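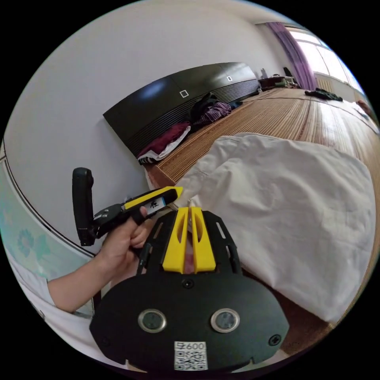

How do you choose a robot's fingers?

Pick up a sock. You probably did it without thinking. Your fingers opened, went down on either side of the cloth, closed, and lifted. If the sock began to slip, you squeezed a bit harder.

A robot has to be given all of that. It needs something to hold with, something to see with, and a great many examples of how the job is done. The part it holds with is called a gripper. There are hundreds of kinds, and people who build robots spend a lot of time deciding which one to use.

What is a gripper?

A gripper is the hand of a robot, but it doesn't have to look like a hand. Some grippers are suction cups. They are good for boxes and windows and very bad for jumpers, because the air leaks through the wool. Some are magnets, which are fine if everything you want to lift is made of steel. Some have three fingers, or five, with joints like yours.

One of the most common kinds has two fingers that face each other and move together and apart. It is called a parallel gripper. Parallel means that the two fingers stay side by side and point the same way. Try it with your own hand. Hold your thumb and first finger out straight and pinch something with them. You can pick up a surprising number of things like that: a pencil, a corner of a blanket, a slice of toast.

Why is there a hole in the finger?

Many robot fingers are not solid. They have an opening cut through them. A finger like this can be lighter than a solid one, and depending on what it is made from, it may also bend a little when it presses on something. Bending can be useful. If a stiff finger lands on a plate in slightly the wrong place, it may push the plate away. A finger that gives a bit can follow the shape of the edge.

Too much bend is a problem as well. A very floppy finger can't hold a full bottle. When you compare fingers, you are looking for one that bends enough for the soft jobs and stays firm enough for the heavy ones.

Why hold a gripper in your hand?

You might expect a gripper always to be on the end of a robot arm. Often it isn't. A gripper can be fitted with a handle and a trigger, and then a person can carry it about and do jobs with it. You squeeze the trigger and the fingers close. You let go and they open.

There are two good reasons for doing this.

The first is teaching. A camera on the gripper records the job from close up, with the fingers in view. Later, a computer can study the recordings and learn how the fingers should move. The person is showing the robot what to do, in the way that somebody might show you how to tie a knot.

The second is testing. A robot arm is heavy and takes time to set up. A hand-held gripper can go into a bedroom or a kitchen straight away. If it can't pick up a T-shirt when a clever human is steering it, it won't do any better on an arm.

What makes cloth so difficult?

A cup is the same shape today as it was yesterday. A shirt is not. It can be flat, folded, rolled up, inside out or in a heap with other shirts. When you pull one corner, the rest moves too, and not always where you expected.

Cloth is also thin. To pick up one layer, the fingers have to get under it or pinch a little fold of it. If they press down too hard they grab the sheet underneath as well. If they don't press hard enough they close on air.

Then there is the problem of seeing. In a heap of clothes, where does one thing stop and the next begin? Stripes and checks can help, and so can bright colours. Two dark things lying together are much harder to tell apart, for people as well as for cameras.

The next part of this page comes from the notebook of Emília Havlíček, who tests grippers for a small company called Uvix.
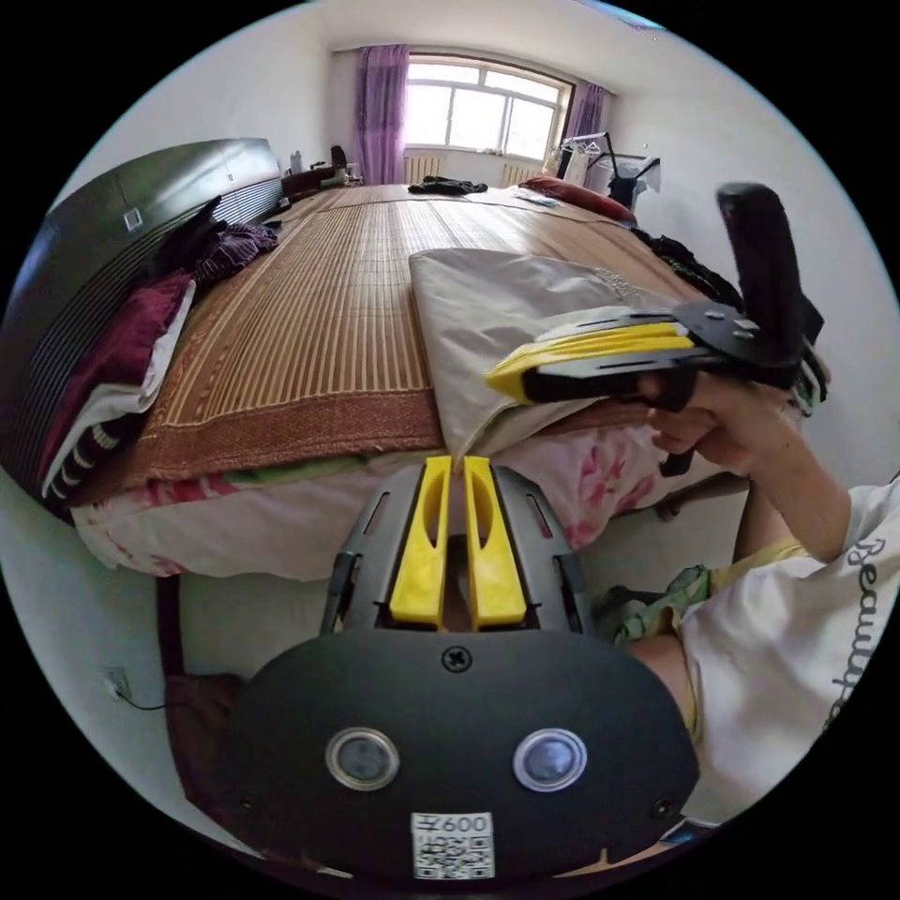

Groltberg, November

We are working on the bed this morning. It is a good place for testing because it is wide and flat, and there is room to stand beside it. The bed has a woven bamboo mat on it. I like the mat for this work. It is firmer than a mattress, so we can press down with the fingers and feel when they touch.

The folded beige-white cloth near the edge is the first job. Part of it hangs over the side of the bed. There are two ways to take hold of a cloth like that. You can go in from above and pinch a fold, or you can come in from the side with one finger over the cloth and one under. From above is quicker. From the side gives a better grip, but the lower finger can catch on whatever the cloth is lying on.

Eino Harju and I take turns and we try each way 12 times. We write down what happened every time, including the bad ones. A bad one is when the fingers close and the cloth stays where it is. We also write down when two layers came up and we only wanted one.

After that we do the pile by the headboard. It has a maroon blanket in it and a purple patterned piece of clothing, and those are easy to tell apart. We want to take things off one at a time without pulling the whole lot over.

My wrist gets tired before Eino's does. I have put that in the notes too, as a person with a tired wrist moves differently, and we don't want a robot to learn from my worst ten minutes.

How do you make a test fair?

Emília and Eino follow a few rules. You may know them from science lessons.

Change one thing at a time. If you try new fingers and a new camera on the same day, and the results get better, you won't know which one helped.

Start from the same place. The cloth is folded the same way and put back in the same spot before each try.

Do it more than once. Anybody can be lucky. In one set of 70 tries with some wide fingers, Uvix had 47 good lifts. In the first few tries alone, every lift had worked, so a short test would have made the fingers look far better than they were.

Write it down at once. People remember the good tries and forget the others.

Try it yourself

You will need a pair of kitchen tongs, a sock, a tea towel and a T-shirt. Ask before you borrow the tongs, and wash them afterwards.

Lay the sock flat on a bed. Pick it up with the tongs and put it down again. Now try the tea towel, and see if you can fold it in half without using your other hand. Last of all, crumple the T-shirt and try to spread it out flat.

Next, do the same things with one eye closed. Many people find it harder to judge how far away the cloth is. Robots have this problem too, and it is one reason why some of them use more than one camera or an extra sensor that measures distance.

If you want to go further, wrap a rubber band round each tip of the tongs and start again. Keep a table with two columns, one for plain tips and one for rubber bands, and put a tick or a cross after every try.

Words to know

Gripper: the part of a robot that takes hold of things.

Parallel: side by side and pointing the same way.

Sensor: a part that measures something, such as light, distance or touch.

Trigger: a lever you squeeze with your fingers.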